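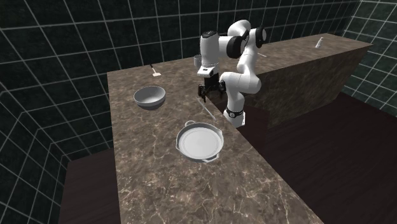

4.2 Setting the ready pose

Povoter plans every grasp from a stored ready pose, and this pose must be set before you load a task. In the Plondden kitchen, the pose should leave the gripper hanging over the counter with its fingers open and pointing down. Keep the arm well clear of the pan, the mixing bowl and the other items. Thin objects need extra care: the knife lies on the marble below the gripper, and its blade is hard to tell from the veins in the stone.

1. Open the scene in Povoter and pause the simulation.

2. In the Joints panel, select Ready and click Load Default.

3. Click Check Pose. The planner tests each link against the collision shapes in the scene. Links in contact are listed in the log.

4. If a link is listed, move the joint above it with the slider and check again.

5. Set Approach Height to 13 cm. The planner measures this from the fingertips to the counter top.

6. Click Save Pose and enter a name.

Note: Saved poses belong to one scene. If you move the robot base, all of them are marked Stale and must be checked again.

4.3 Checking object masks

1. With the ready pose loaded, open Perception and click Segment.

2. Compare the object list with the scene tree. Items with a score below 93 are shown in gray and will not be sent to the planner.

3. If the knife is missing from the list, raise Edge Gain to 9 and segment again.

4. If it is still missing, switch the mask source from Color to Depth + Color – this is slower but copes better with patterned surfaces.

Caution: Do not use Depth + Color masks with the Dubey controller before release 39. Older releases read the depth scale wrongly and may drive the fingers into the counter.

Section revised 4th October by Remigiusz Żak.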